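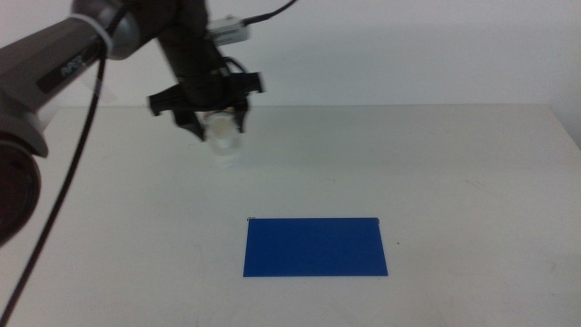 検品と仕分けにアームを1台入れたら、人の持ち場はどう組み直していますか

読了時間:4分

Hòa Khổng
2023年7月27日(木)

小物の検品と仕分けをしている職場で、班のまとめ役をしています。従業員は18人です。5月から作業台のひとつにアームを置き、品物をつかんで決まった位置に置く工程を少しずつ任せるようになりました。社内ではSotachと呼んでいます。

正直、想像していたよりずっと楽しいです! 最初は遠巻きに見ていた人たちが、いまは昼休み明けに「今日は何を覚えさせる?」と集まってきます。1日600個が目標で、先週いちばん調子のよかった日にはもう少しで届くところでした。

ただ、持ち場の組み方で迷っています。これまで仕分けは2時間交代で、座り仕事の時間は休憩代わりでもありました。そこをアームに渡したら、立ち仕事の続く人が出てきたのです。それから、アームが止まったときに誰が見に行くのかも決まっていません。たいてい一番近くにいる人が手を止めて走ります。同じような規模で導入された方、最初の数か月をどう回したか教えてください。手順書のひな形などもあればぜひ。

Birthe Eyvindsson

読んでいてこちらまでうれしくなりました。うちも小さな職場で、似たところを通ってきたので、長くなりますが書きます。

まず交代表は一度白紙に戻したほうが早いです。うちは古い表に「アーム担当」の欄を足しただけで始めて、見事に混乱しました。作り直した表では、アーム担当を独立した持ち場にして、1回90分、椅子つきにしています。担当の仕事は、品物の補充、置き直し、止まったときの復帰、記録の四つ。止まったら担当が行く、担当がいなければ班長が行く。これだけで走り回る人がいなくなりました。

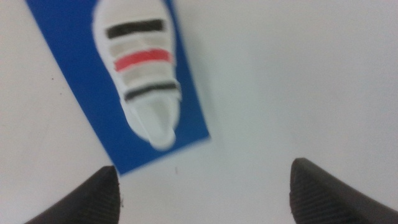
記録は紙で十分です。うちの用紙は、時刻、品物、どうなったか、直した人の4列だけ。「どうなったか」は選択式にしないで、自由に書いてもらっています。「斜めに置くと取りにくそう」とか「軽いのは指が触れただけで逃げる」とか、毎日手で触っている人の言葉が本当におもしろいんですよ! 最初の1か月で93枚たまって、それを設定担当と一緒に読む会が、いまではいちばん盛り上がる打ち合わせになっています。

それと、立ち仕事が続く件はぜひ早めに本人たちに聞いてください。うちでは、膝の悪い人がアーム担当を多めに受け持つ形に自然と落ち着きました。検品歴の長い人なので、品物の向きを見る目が確かで、教え方もうまいんです。

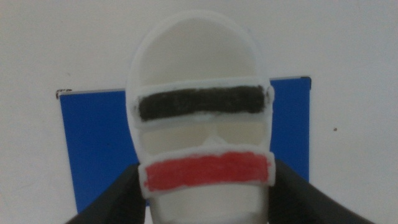 作業台の色や置き方も、現場の人が口を出せるところです。設定は専門の人の領分と思われがちですが、品物がどう見えるかは毎日見ている側のほうがよく知っています。白い品物の後ろに濃い青があると、丸い輪郭も縁もすっと目に入るでしょう。赤や黒の線が入った品なら、どちらが上かも人間には一目でわかります。それから、二本の指が左右から寄ってくるときに品物のどのあたりに来るか、横にしゃがんで見てみてください。うちではこれを全員で一度やったら、置き方の案がその日のうちに五つも出ました。二つは没でしたが、残りは今も使っています。

手順書は職場ごとに違いすぎてそのまま渡せるものがないのですが、表紙に「迷ったら止めてよい」と大きく書いてあります。これはおすすめです。新しく入った人がためらわずに停止ボタンを押すようになりました。

Ketilsson

うちはMivbridgeの倉庫で2台。交代は60分にした。90分だと眠くなるという声が多かったので。あと累計の個数を壁に貼ると盛り上がる。昨日で3138個。

Hòa Khổng

お二人ともありがとうございます! 担当を独立した持ち場にする案、さっそく明日の朝礼で話します。しゃがんで横から見るのは班のみんなでやってみます。90分か60分かは、1週間ずつ試して本人たちに選んでもらうことにしました。

Birtheさん、記録用紙の「直した人」の欄ですが、名前を書くのを嫌がる人はいませんでしたか。うちは少し気にしそうな人がいます。

Birthe Eyvindsson

いました。なので途中からイニシャルでも空欄でもよいことにしました。でも、読む会で「これ書いたの誰? いい観察!」という話が何度か出たら、みんな自分から名前を書くようになりましたよ。Stokbridgeの別の班では最後まで無記名だったそうで、それでも困らなかったと聞いています。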